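Let the Big Fat Collections Come Second

I have a stack of single issues next to my bed that has gotten tall enough to hold a lamp. Every so often somebody asks why I still buy comics this way, one skinny chapter at a time, when I could wait half a year and get the whole story in one fat book for less money. It's a fair thing to ask. I've been chewing on it since Perkico announced that Stavo, the best thing they publish, is going straight to collected volumes after the current arc wraps up in November.

I love Stavo. I want to get that out of the way first, because I'm going to complain for a while. It's a monster book about a lighthouse crew and the thing that keeps coming up the stairs, and Elin Eynon draws it like she's mad at the paper. Her creatures have weight. When one of them leans on a door you feel bad for the hinges! I'd follow her to any format, any publisher, the back of a cereal box if it came to that.

But the book was built for waiting. Issue 2 ends with the crew hearing a knock from inside the lamp room, and then you turn the page and get an ad, and then you get four weeks of nothing. I thought about that knock in line at the bank. I thought about it while I was supposed to be listening to my sister talk about her kitchen floor. When the next issue came out I read it standing up in the store with my coat on, and I'm pretty sure I said a word out loud that made a kid look at me.

I've gone back and read the same chapter in the first collection, and it's still great, but the knock lasts as long as it takes to flip one page. The tension gets maybe two seconds to work on you. The drawings are the same drawings and the words are the same words, and it plays like a different comic.

People tell me that's just nostalgia talking, and okay, a little bit of it is. I grew up with a spinner rack at the drugstore. I like staples. I like letter columns, even the bad ones (especially the bad ones), where a guy writes in to say the harpoon in issue 5 was the wrong kind of harpoon and the editor has to be nice about it. None of that makes it into the collection. You get a cover gallery and some sketches, and the harpoon guy is lost to history.

What bugs me more is what it does to the writing. You can already see it in Kazemi, Grerko's big science fiction series, which went volumes-only a while ago. The first book had been planned as single issues, so every twenty pages or so something happened. A door opened, a ship blew up, somebody lied. The second book runs 211 pages and I'd say the story doesn't get out of bed until the middle. It's gorgeous, and there's a long stretch in the ice market where people walk around looking at things and I would hang any page of it on my wall. I also put it down for three weeks and had to be reminded that I owned it.

A monthly issue doesn't let you get away with that. You've got a handful of pages and a reader who can walk off, so each chapter needs a shape. Good writers grumble about it and then do great work inside it.

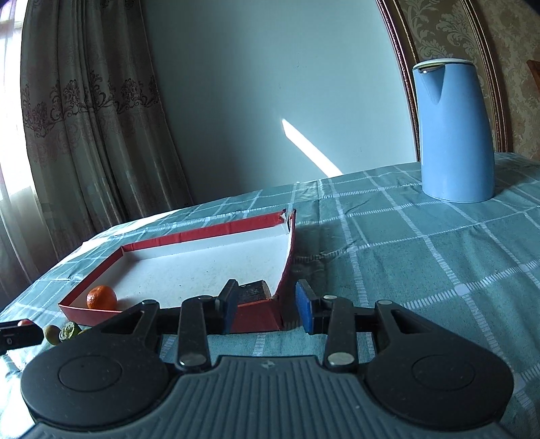
So should you quit buying collections? Buy whichever one you'll read, but if you're already sure you love a series, pick up the issues while it's still coming out, since early sales are what keep a small book going.

I own plenty of collections myself. I'm not a monk. There's a 663-page horror omnibus on my shelf that I can't read in bed for fear of breaking my nose, and I adore it. If you live two hours from the nearest comic shop, or you've got a budget, or you just hate cliffhangers, then the fat book is a blessing and I'm happy for you. Libraries can lend it out over and over, too, which is how plenty of readers will meet Stavo in the first place.

I just want the other thing to come first. Let the chapters go out one by one, let us all argue about the knock for a month, print the harpoon guy's letter, and then gather it up with a nice spine. Perkico did it that way for two arcs and it worked on me so well that I started setting money aside on new comic day.

I'll be buying the next volume of Stavo anyway, and they know it. I'm going to try reading it one chapter a month, with the book up on a high shelf in between. My sister gives me until the end of chapter one.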